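Lirnside opens its gates: a morning at the box works

I have been to enough open days to know that the parking is the most reliable part. At Lirnside on 8th August it was excellent: a mown field, a rope, and a sign promising a "journey through modern packaging." The journey started forty minutes late, in a tent, with a video.

Lirnside makes corrugated boxes. It has made them on the same site for long enough that everyone in town has an opinion of the smell, and in January it announced that the place would become, in the words of the leaflet, "a zero-waste neighbor." That claim is why I went. Two earlier plants I visited had said something close to it, and at both of them zero turned out to be a number with a footnote.

We were split into groups and given ear plugs and a paper badge. My group went first to the reel store, where the paper arrives. The guide told us the reels average 900 kilos and that all of it is "responsibly sourced." I asked what share was recycled fiber. She said most. I asked if most meant more than half, and she said she would find out. She didn't come back to it, though to be fair there were people behind me with children and better questions.

The corrugator itself is worth the trip. It is very long, very loud, and you can feel it in the floor before you are through the door. Paper goes in flat at one end, gets steamed and fluted and glued, and comes out as board at the other, where knives cut it so quickly that you see only the stack getting taller. We stood behind a yellow line for ten minutes and I would have happily stayed an hour. The smell is starch, by the way. Like wallpaper paste left on a radiator.

Next came the trim. Every sheet loses its edges, and the offcuts are sucked up a pipe and baled. A board on the wall said the site baled 3,705 tonnes last year. This was presented as an achievement, and people nodded. It struck me as a great deal of paper to buy, heat, glue, and cut off again. The bales go to a mill run by Fedoruk, which pulps them and sends back new reels. Fine, as far as it goes. But the trucks, the pulping, and the drying all happen somewhere else, and none of that appears on Lirnside's board. When I raised it, I was told the mill "has its own targets."

Lunch was a roll and an apple in a small corrugated tray, with a lid held down by a plastic sticker. I kept the sticker.

In the afternoon we walked over to the newer building, which has the sample tables and the displays. The subject there was box size. Lirnside says it sells 256 standard sizes, and its newest range, Lornine, is supposed to cut the amount of empty space shipped around the country. I have received a single light bulb in a carton fit for a toaster, so I am in favor of this.
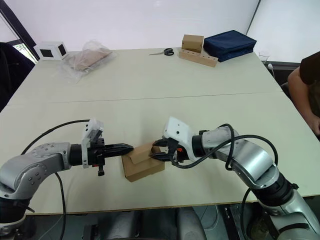
A small carton on the table in the newer building.

What I couldn't get was a comparison. The Lornine panel said "up to" four times, and never "on average." A box can only save air if the person packing the order picks the right one, and a warehouse in a hurry will grab whatever is nearest. I put this to the man at the display, who had spent years on a packing line himself. He agreed with me completely, which I don't think was in his notes. He said the customers who save anything are the ones who stock fewer sizes and bother to train people. That was the most useful minute of the day and it wasn't on the program.

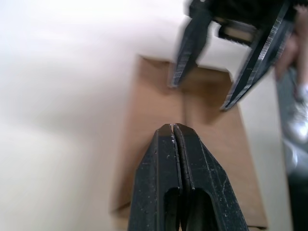 Close up in the newer building, afternoon session.

The last stop was water. The starch kitchen has to be washed down, and the wash water used to go straight to the town's treatment works. Now it passes through settling tanks supplied by Ikham and some 146 cubic meters a week goes back into making glue. I could find less to quarrel with here. The tanks are ugly, they are plainly in use, and the operator answered every question without looking at a leaflet, including the one about what happens to the sludge. It goes to landfill. He said so in one word.

So that is the footnote. Nobody in the tent had mentioned it, and the panel by the exit still read "zero waste" in green letters a foot high. I asked at the desk how the sludge fitted in and was handed a feedback form.

Would I send you? For the corrugator, yes. Wear flat shoes and skip the video. The next open day hasn't been announced, but the desk keeps a mailing list. I have written to ask about the recycled fiber figure and will add it here if it arrives.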